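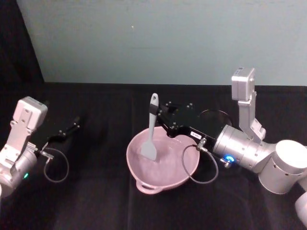

Danai Ververidis

Section 4. Safe working rules for the two-arm kitchen cell

Read this section before you power the Doria controller. Ilance prints "collaborative" on the cover of its binder, and people take that word as permission to lean in. I don't. The word describes a way of operating that somebody has to check, with your tool, in your cell. A stamp on the arm says very little about a spatula clamped in the fingers.

4.1 Before power-on

1. Keep both stop buttons within reach of the operator's seat. Press each one and confirm that both arms drop out.
2. Set the speed limit to 89 mm per second for any task with a held utensil. The default is 800. I have asked Ilance twice who picked that number.
3. Check the cable loop at each wrist. It must not reach the rim of a bowl at any point of the stroke.
4. Strap the utensil handle before closing the fingers on it. Tug it by hand with the arm locked.

Note: A status light is not proof of a safe state. The color table in the binder was written for an older Srour board, and I would not trust my hand to it.

4.2 Finger and table check

5. Open the fingers fully over a clear part of the table.
6. Look at the pads and the screw heads. If a screw stands proud, stop and tighten it.
7. Look past the fingers for scuffs and lines on nearby surfaces. Write down any new mark. 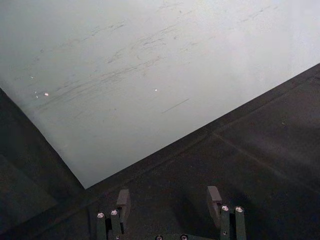 Fig. 4-2. Fingers open, nothing held. Scuff marks on the pale surface beyond.

Caution: Marks don't tell you what made them. Do not sign the log "no contact" on the strength of a guess. Draw the keep-out plane 19 mm short of the wall and run the dry cycle again.

4.3 Placing the utensils

8. Put the dish in the middle, handle toward the wall.
9. Stand the spare spatula upright in the mesh cup, to the right of the dish.
10. Park both arms well clear before you reach in. "Paused" on the screen does not count as parked.
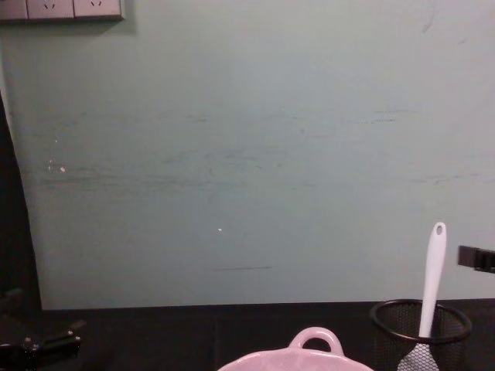 Vurnesport, July

The layout in steps 8 and 9 is the only one covered by our risk sheet. Move the cup to the other side and you need a new sheet, whatever the sales rep told you about automatic replanning.

11. Run one full cycle with no food in the dish.
12. Enter the result on form 183. Leave the "standard met" box blank unless you have read the standard and can name the clause.

Caution: Never bypass the stop circuit to finish a run.

Continue to Section 5, Cleaning.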